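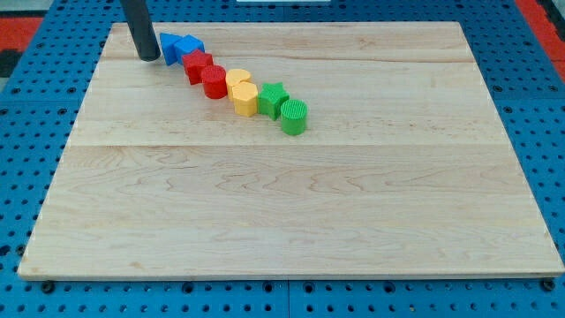
A shape block is a small solid piece, usually of plastic or wood, whose outline is a simple geometric figure. Shape blocks are used in early education, in sorting and matching games, in occupational therapy and as counters in board games. They differ from construction bricks in having no studs or sockets, and from jigsaw pieces in having outlines that do not depend on their neighbours. A set is normally laid out on a flat surface known as a sorting board or layout board.

Terminology

The words "shape block", "attribute block" and "pattern block" overlap. Attribute blocks vary in a fixed number of properties (shape, colour, size and sometimes thickness), and a full set contains one piece for each combination. Pattern blocks have side lengths chosen so that the pieces fit together without gaps. "Shape block" is the looser term and covers both, along with mixed sets that follow neither rule.

Materials and manufacture

Wooden blocks are sawn or stamped from sheet and then sanded. Plastic blocks are injection moulded, with the colour mixed into the material before moulding so that chips and scratches do not expose a different shade. Moulded blocks have a slight taper, called draft, which lets the piece leave the mould. The taper is small but can be felt when two blocks are stood face to face.

Hollow blocks with one open side are lighter and cheaper than solid ones. They are also noisier on a hard board and more easily tipped when pushed from the edge.

Sorting boards

A sorting board is a plain panel without recesses. Boards with recesses cut to match the pieces are called inset boards or form boards and are treated separately.

Pale woods such as maple, birch and beech are preferred. Strongly coloured blocks stand out against them, and the close grain gives a smooth surface. Solid boards are generally made from several strips glued edge to edge, as a single wide plank tends to cup when the humidity changes. The glue joints remain visible as fine straight seams, and figure in the grain may differ from one strip to the next. Small knots are accepted on the working face if they are sound and flush.

End grain takes up moisture faster than the face and is sealed first. Mineral oil and water-based varnish are both in use. Oil is easier to renew; varnish gives a harder surface but reflects overhead light, which some users find tiring.

A board may be used loose on a table or fixed to a base. Perforated panels are a common base in workshops and classrooms – the regular holes allow stops or pegs to be placed against the edges so that the board does not shift. Tiled panels can be extended, although the holes on either side of a join must be kept in line.

Arrangement of pieces

Three layouts are in general use:

Straight row. Pieces are set parallel to the near edge. This is the usual starting layout for counting and for simple sequences.

Diagonal row. Pieces run at an angle across the board. Each piece lies at a different distance from the near edge, and a large part of the board remains free for sorting.

Scatter. Pieces are placed without order. It is used where the task is to find or group matching items.

Spacing matters more than alignment. Gaps smaller than a fingertip cause neighbouring blocks to be moved together, which is the most frequent fault in layouts prepared by beginners. Vojtěch Sokol, in his notes on the Ustano classroom sets, advised a gap equal to half the width of the widest piece.

Sets and collecting

The Tekico set of 139 pieces was supplied in a tray with a loose lid. A smaller companion box held 15 pieces and was intended for use by two children. The Penrose catalogue lists the larger set under item 2217. Sølve Nygård, who compiled the catalogue, recorded differences in shade between early and late mouldings – the greens in particular – and regarded mixed sets as incomplete even when every shape was present.

Care

Plastic blocks are washed in warm soapy water and dried before storage. Wooden boards are wiped with a damp cloth and are not soaked. A board that has cupped slightly can be stored flat, hollow side down, until it settles.

Related articles
Attribute blocks
Form board
Edge-glued panel
Pegboard
Truketti counting trays

Last updated: October

Contact the editors | Copyright and reuse | Back to top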